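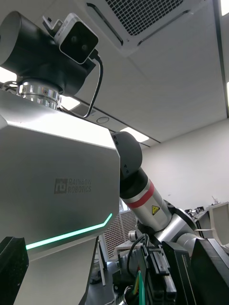
Die Menon Lichtmesstechnik GmbH, Standort Dradwood, sucht für das Messlabor zum nächstmöglichen Zeitpunkt eine Technische Assistenz (m/w/d) für Leuchtdichte- und Glanzmessung. Das Labor prüft Anzeige- und Signalleuchten sowie die Oberflächen, in die sie eingebaut werden. Ein schmaler grüner LED-Streifen, der schräg über eine gebürstet-metallische Front läuft, stellt andere Anforderungen an die Messgeometrie als eine Leuchte auf mattschwarzem Grund: Der Schliff streut richtungsabhängig, und ein polierter Ring aus Chrom in der Nachbarschaft bringt Spiegelungen des Raumlichts hinzu. Die Auswertung solcher Anordnungen macht den größeren Teil der ausgeschriebenen Tätigkeit aus.

Kennziffer: 2840
Umfang: Vollzeit, Teilzeit ab 50 % möglich
Befristung: 2 Jahre, Verlängerung vorgesehen
Arbeitsbeginn: Januar, früherer Eintritt nach Absprache

Aufgaben
– Leuchtdichtemessungen mit Bildkamera und Spektralradiometer nach Prüfplan
– Bestimmung von Farbort und dominanter Wellenlänge farbiger LED
– Glanzmessung bei 20°, 60° und 85°, auf gebürsteten Flächen jeweils längs und quer zur Schliffrichtung
– Kontrastmessung an bedruckten Flächen
– Einrichten der Probenhalter und Kontrolle der Umgebungsbeleuchtung (Normlichtart D65, für Teile der Messreihen Warmlicht)
– Pflege der Kalibriernachweise und Fristenüberwachung
– Erstellen der Prüfberichte in deutscher Sprache, Kurzfassung in Englisch

Die Messreihe Flurby umfasst 4000 Einzelmessungen an beschichteten Blechen und wird von der neuen Stelle übernommen. Die Rohdaten liegen in der Laborsoftware Lelamby vor. Vorkenntnisse in Lelamby werden nicht erwartet, die Einarbeitung erfolgt intern und ist auf 10 Arbeitstage angesetzt.

Voraussetzungen
– abgeschlossene Ausbildung als Physiklaborant/in, Physikalisch-technische/r Assistent/in, Lacklaborant/in oder vergleichbar
– sicherer Umgang mit Tabellenkalkulation, Grundkenntnisse in Python oder MATLAB
– normales Farbsehvermögen (Nachweis mittels Farbsehtest vor Vertragsabschluss)
– Bereitschaft zu Arbeiten im abgedunkelten Raum, auch über mehrere Stunden
– Englisch mindestens Niveau B1

Erfahrung mit goniometrischen Aufbauten ist von Vorteil. Bewerbungen von Berufsanfängerinnen und Berufsanfängern werden berücksichtigt, sofern im Rahmen der Ausbildung optische Messungen durchgeführt wurden. Ein Praktikumsbericht genügt als Beleg.

Rahmenbedingungen
Vergütung nach Haustarif, Gruppe E7, bei einschlägiger Berufserfahrung E8. Gleitzeit mit Kernzeit 9:30 bis 14:30 Uhr. 30 Tage Urlaub. Arbeiten von zu Hause ist für die Berichtserstellung möglich, für Messaufgaben nicht. Dienstreisen fallen selten an und betreffen in der Regel die Abholung von Proben.

Bewerbung
Einzureichen sind Anschreiben, tabellarischer Lebenslauf und Zeugnisse in einer PDF-Datei unter Angabe der Kennziffer. Die Unterlagen müssen bis zum 06.11.2025 über das Bewerbungsportal eingegangen sein. Papierbewerbungen werden nicht zurückgesandt. Das Auswahlverfahren besteht aus einem Gespräch und einer kurzen Messaufgabe im Labor.

Fachliche Auskünfte: Nerea Ibarra, Leitung Messlabor
Fragen zum Verfahren: Tarek Twal, Personalabteilung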